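The Ziltero quote came in at 2000 a unit, and Aldana read it out to us twice, the second time in a funny voice, as if that might bring it down.

I'd been put in charge of the equipment money at Trulach because I once owned a calculator. Or that was Octavio's version. My version is that I was away sick when they chose. Either way, I had a spreadsheet with 36 rows in it, a mug of tea going cold and a column headed "Grippers, hand-held" that made me feel ill every time I scrolled past. We wanted four. We could afford three and a bit, and you can't buy a bit (I did ring up and ask).

"What about the Zerka ones?" said Octavio. He'd been on about the Zerka ones since July. They were cheap as chips, and the finger pads came off if you so much as looked at them sideways.

"You glued one to your own sleeve," I said.

"That was the glue's fault!"

Aldana slid her laptop across the desk and pushed my tea out of the way with it. She'd been going through the tidying sessions all morning, the ones done in people's own flats, and she reckoned I ought to see what I was paying for before I went and crossed any of it out.
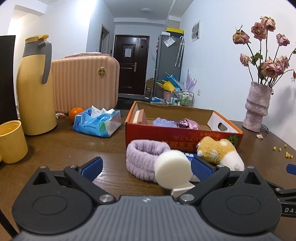 My budget line for finger pads was the one I'd been planning to cut. Pads were dull, they had a row to themselves, and every spare set cost more than I'd spend on a decent pair of shoes. Only there were those two blue textured ones with a foam toy between them, a squashy cream thing of the sort my niece would chew, and I thought about foam, and then about that fluffy headband on the table, and that satiny thing in the watermelon box, and how much of the stuff people own is soft or slippery. You'd want good pads for that lot. You'd want spares, too.

"Fine," I said. "Pads stay."

"And the fourth gripper?" said Octavio, who can smell weakness.

So I went hunting. I took the lease on the second scanner down to six months. I knocked out the fancy carry cases from Amini, lovely things, 566 for the set, with a little embroidered badge, and put in padded lunch bags. I moved shipping into next year and then moved it back again, as I knew I'd be the one explaining it. By the time the cleaners came through I was still 29 dollars short, and I'd eaten all of Aldana's crackers.

"Twenty-nine dollars," she said, leaning over my shoulder. "Is that all? I've got that in my coat!"

"You can't just put your coat in the budget."

"Why not? Which row is it?"

I looked for a row. There was one near the bottom called "Sundries, misc.," which I'd never understood and had been too embarrassed to ask about. I typed in her name, and the red number at the foot of the column went black, and Octavio was already on the phone to Ziltero, ordering four.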